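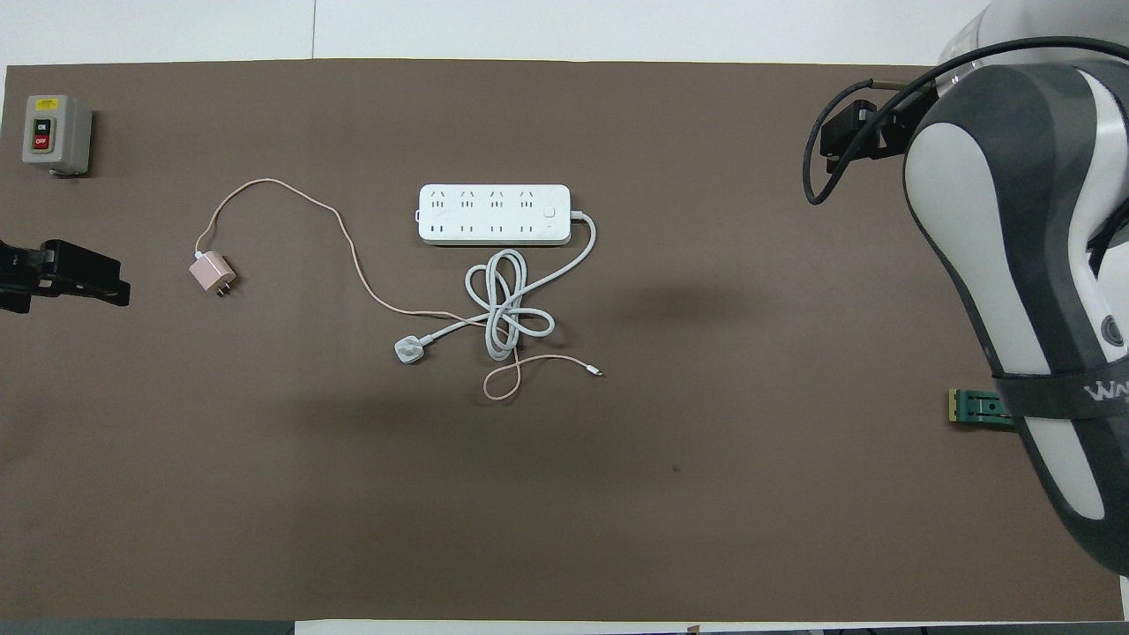
How big does a server need to be for a private Horkeo world with a small group on it?

Smaller than most hosting pages suggest. I have been running one on a machine with 2 cores since December, and the processor has not been the limit at any point. Disk writes have.

Apr 12, 2022

Horkeo keeps its world as a set of region files, and the dedicated server rewrites a whole region whenever anything in it changes. A single chest being opened counts as a change. On the default settings the server flushes every 200 ticks, so a busy base in one corner of the map produces a steady run of large writes. On my first host, Limamen, the plan came with network storage, and each flush stalled the game loop long enough for players to snap back a few steps.

The log line to look for is "save overrun". It gives the time in milliseconds. Anything under 500 goes unnoticed in normal play, although you will feel it in a boat or on a cart. Mine were well above that on most evenings.

I tried three things before moving. Raising the flush interval made the stalls rarer and longer. Lowering the view distance did nothing at all to the save times, which makes sense once you know that regions are loaded by claim and not by sight. Splitting the main base over two regions helped a little, but it meant rebuilding the rail yard at Turnholm, and the signals there still have not been put back properly.

The move to Lacroix took one evening. Their cheapest plan has local storage and less memory than I had before. Copy the world folder and the file named claims.db together, with the server stopped. If you copy only the folder, the server starts without complaint and every claim on the map is open to anyone. I found that out on a test copy.

Settings I ended up with: flush interval back at the default, autosave backups off, and a separate script that copies the folder once a night and restarts the server afterwards. The restart also clears the slow memory growth that showed up after the winter patch. The oldest region on our map is now about 1960 in-game days old and still loads in the same time as a new one.

Two points are still open. The query port drops off the server list after a restart and needs a second restart to come back - I suspect the firewall rule loads late. And the mod loader writes its own cache into the world folder, so the nightly copies are larger than they need to be. I have excluded the cache in the script but have not tested a restore without it yet.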